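Home | Notebook | Builds | Parts shelf | Older entries | Log in

4 February 2020
Two-arm bench, dish rack job

Long evening at the shared shop, and I want to get it all down while I still have it in my head, so forgive the length (whoever of you is reading this over coffee, get a second cup).

I started with the joint offsets, since the left arm had been coming in low ever since I swapped its shoulder bolts. The new ones are from the Witkowska assortment, the big tin on the parts shelf, and they are lovely bolts, but the heads are a hair taller than the old ones and the bracket was sitting on them a little crooked. I filed the bracket, put it back, and ran the zero routine again. The encoder on the shoulder now reads 3897 at rest and comes back to the same number when I fold the arm and open it again. I wrote that on a bit of tape and stuck it inside the lid of the toolbox. Please leave it there!

After that I moved on to the Kurkeo controller, the little program we have been using to pass moves back and forth between the arms. I had the handover delay set at 900 milliseconds, and it felt like watching two very polite people at a doorway. I brought it down in small steps and stopped when the right arm began to start before the left one had settled. I backed it off again from there and saved the file as Videlau, same as the bench, so it comes up first in the list. If you want the old slow one it is still there under its old name.

The job for the night was the dish rack. I like it as a test because plates are thin and slick and they wobble, and a rack full of wires gives the fingers plenty to catch on. It is also the chore I would most like done for me at home, I admit. The plan is for one arm to bring a plate to the rack and the other to steady the rack at the far end, then switch. Colored plates are a real help, by the way. The magenta one is a joy to find by color, and I'd happily buy a whole set in that shade.

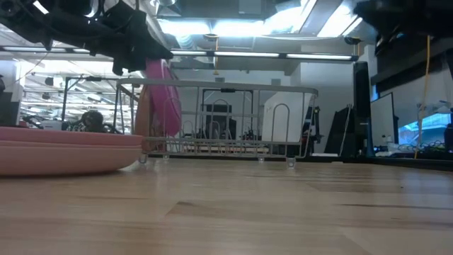
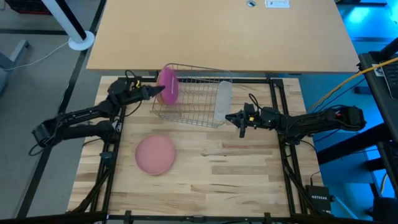

Rack work on the Videlau bench. The magenta plate is standing in the rack in both; the pale pink one is lying flat on the wood in the second.

I ran the routine 25 times, with a break in the middle to eat a sandwich and let the motors rest. The standing part is in decent shape. Where I keep losing plates is the pickup from flat. A fingertip has to get under the rim, and the rim doesn't give it much room, so the plate skates along the wood and the arm follows after it like a kid chasing a puck. I tried coming in slower, then coming in at a steeper angle, and the steeper angle was better, though it made the wrist cable pull tight on the left arm. There's a fix for that somewhere in how we loop it. I'd welcome ideas, especially from anyone who has routed cable on a moving wrist before and didn't hate it.

The fingers themselves need another look too. The points are great for getting in between wires and pretty poor at holding anything smooth. I cut two little sleeves out of the Gellatum sheet, the soft gray stuff left over from the drawer liners, and tried one on by hand with a plate. Good grip, but it slid off the finger on the second squeeze. Glue next time, or a small lip printed at the base of the finger to hold it on. I have the lip half drawn.

One more thing before I forget: the right arm's elbow motor got warm. I set the cutoff in the software at up to 72 percent of full current, and it never tripped, but I want to keep an eye on it during longer runs. If you use the bench before I'm back, feel the elbow housing now and then and jot something down under this entry.

For next time: reprint the fingers with the lip, glue the sleeves, redo the left wrist loop with more slack, and try the flat pickup with the plate pushed up against something so it can't run away. I also still owe the shop a roll of black tape.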